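Tags: robotics, imitation-learning, bimanual, dataset-card

# Nakasent – two-arm tabletop episodes

Nakasent is a small set of episodes for testing the Clustside method, which chooses which camera view the policy should trust at each step. Each episode has wrist views and one fixed view. All episodes were driven by hand by a human operator. 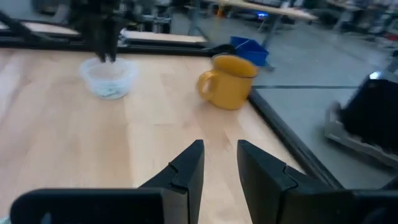 The set has 89 episodes for training and 19 held out. Please do not mix them, the held-out part was recorded in June with other starting positions. File names follow the Ginura layout, so the old loader works without changes.

## Result

With both views, the policy finished 40 of its test runs. With the wrist view only, it failed more often at the release, and we still study why.
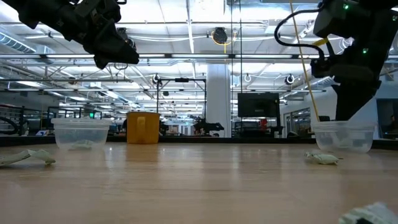 Success is judged per run by a person, after the arms stop. We do not label single objects. This makes a difficulty for setups with two clear containers and crumpled items lying on the table beside them – the label does not tell which item was the goal. The text file in each folder gives the instruction.

## Known problems

- 3 episodes have a late gripper signal.
- The Baptiste converter drops the last step.

Last change: 30 Jul 2022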